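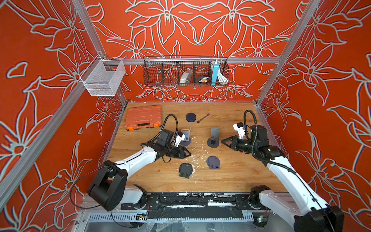
Big white flowers on orange-red walls, with two robot arms at the table.

How does soap take the dirt away?

Do you know the feeling when your hands are full of butter and you hold them under the water? The water runs over your fingers, and the butter stays where it is. Then you take a little soap, you rub, and soon the butter is gone. Why does this happen?

Water and oil are not friends

Everything is made of very small pieces. We call them molecules. They are so small that you can not see them, even with a good magnifying glass. Water molecules like to stay close to each other. Oil molecules stay with other oil molecules. If you pour oil into a glass of water, the oil goes up and makes a yellow layer on top.

Much of the dirt at home has some oil or fat in it. Fingerprints on a door are a little bit oily, and so is the brown stuff on the kitchen stove. Water alone slides over such dirt.

A molecule with 2 ends

A soap molecule looks a bit like a tadpole. It has a head and a long tail. The head likes water. The tail does not like water at all, but it likes oil very much.

When you wash a greasy plate, the tails go into the grease. The heads stay outside, in the water. Many soap molecules sit around one small drop of grease until it looks like a ball with heads on all sides. This ball is called a micelle (say it like this: my-SELL). Now the water can carry it away, down the drain.

Why do we have to rub?

Rubbing breaks the grease into smaller drops, and the soap can reach more of it. Warm water helps too, because warm fat is softer. This is why the cleaners who wash the floors of the school in Bostthorpe use a mop and a bucket of warm water, and not only a spray.

Try it at home

You need a flat plate, some milk, food color and dish soap. Ask an adult before you start.

Pour 100 milliliters of milk on the plate. Put a few drops of food color in the middle. Dip a cotton swab in dish soap and touch the milk with it. Look how the colors run! The soap is pulling at the fat in the milk and changing the surface – and the color travels along.

Do not drink the milk after this. Wash the plate, and you will use soap one more time.

Words to remember
Molecule: a very small piece of a material.
Grease: soft or sticky fat.
Micelle: a tiny ball of soap molecules, often with grease inside.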